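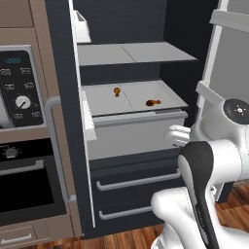 How does a robot learn to close a drawer?

By Puspita Santoso, for the young readers' pages of Resach

Think about the last time you took something from the fridge. You opened the door, you took the cheese, and you closed the door again. Probably you were thinking about something else, for example your homework or your cat. Your hand did the work and your head was free.

For a robot this is a difficult job. It must know where the drawer is, how far it is pulled out, where to put its fingers and how strongly to push. If it pushes beside the drawer, nothing happens. If it pushes in a crooked way, a drawer can get stuck.

In our group in Senden we study how robots can learn such kitchen jobs. In this text I want to explain to you how we do it, and what we found.

A kitchen that lives in a computer

The kitchen we use does not exist. You cannot walk into it and you cannot eat there. It is made by a computer, in the same way as the houses and streets in a computer game. We call it a simulation. The fridge is simulated, the food in it is simulated, and the robot is simulated too.

Why do we do this? Imagine that you learn to ride a bicycle and you fall down 100 times. Your knees would not like it! A real robot also has "knees", and they cost a lot of money to repair. In the simulation the robot may hit the fridge with its whole arm. We press a button and everything is new again.

The computer must calculate many things to make this kitchen behave in the right way. A drawer should slide forwards and backwards, but not sideways. A door should turn on its hinge. Food that lies in a drawer should move a little when the drawer gets a push. If the rules are wrong, the robot learns wrong things, and later in a real kitchen it will be very surprised.

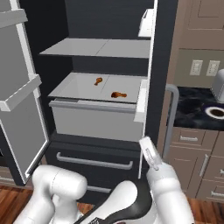

The job we gave to the robot sounds short: close the fridge drawer, and leave the chicken drumsticks inside. The robot has grippers at the ends of its arms. A gripper is like a hand, but simpler. Put your thumb and your pointing finger together and open them again, then you know very well what a gripper can do.

For closing a drawer you don't need to hold anything. You can push with the side of the gripper. But the robot does not know this at the beginning. Somebody must show it.

Learning by copying

The method has the name "imitation learning". To imitate means to copy what another one does. Small children do it all day. They see how a grown-up holds a spoon, and they try the same.

My colleague Huiling Duan was the teacher. She held a controller in each hand, and when she moved her hands, the arms of the robot moved too. She looked at the kitchen on a screen and closed the drawer. Then she did it again, and again, until we had 400 good examples. She told me that in the night she was dreaming of drawers.

In each example the computer wrote down two things: what the robot "saw" and how it moved. After this, a learning program looked at all the examples many times. Such a program searches for patterns. When the drawer is far out, Huiling starts the push early. When the drawer is more to the left, the arm goes more to the left. Step by step the program becomes better at guessing what Huiling would do next.

Then comes the exciting moment. Huiling puts down her controllers, and the robot must do the job alone.

Our test

To make a fair test, we changed the kitchen a little bit each time. Sometimes the robot stood nearer to the fridge, sometimes farther away. Sometimes the food was in another place in the drawer. The robot had never seen exactly these situations before. You know this from school: the teacher does not put the same sums in the test that you practised at home, only sums of the same kind.

We let the robot try 100 times. It closed the drawer 87 times. We were very happy, and Isauro Villalobos, who wrote the biggest part of the program, bought cake for the whole office.

But in research you must also look at what went wrong, and this is often the more interesting part. So we watched the 13 failed tries again, slowly. In most of them the gripper came too far to the right and slid past the front of the drawer. In 3 of them the robot stopped before the drawer was completely closed, as if it believed that the work was finished. We think that our examples had too few pictures of a drawer which is almost closed. Huiling will record more of them in July.

And what about a real kitchen?

This is the question that children ask us most. When we visited a school, a girl wanted to know if the robot can come to her house and clean up after dinner. Not yet, I had to say. Light in a real kitchen changes during the day. Drawers are sticky, and there may be a dog in the way. A robot that is good in the simulation can still be clumsy outside of it. Researchers call this difference "the gap", and many people in the world work on making it smaller.

Try it yourself

You need a friend, a scarf and a drawer without anything breakable in it. Open the drawer halfway. Your friend puts the scarf over the eyes, and you tell your friend how to close the drawer, only with words like "left", "forward" and "stop". Keep the fingers away from the edge! Then change the roles and open the drawer a little more or less than before. Write down which instructions you had to change.

Some new words

Simulation: a world made by a computer, with rules similar to the real one.

Gripper: the hand of a robot.

Imitation learning: learning by copying examples.

If you have questions about robots, ask your teacher to send them to us. Montserrat Cortés collects them and we answer as many as we can.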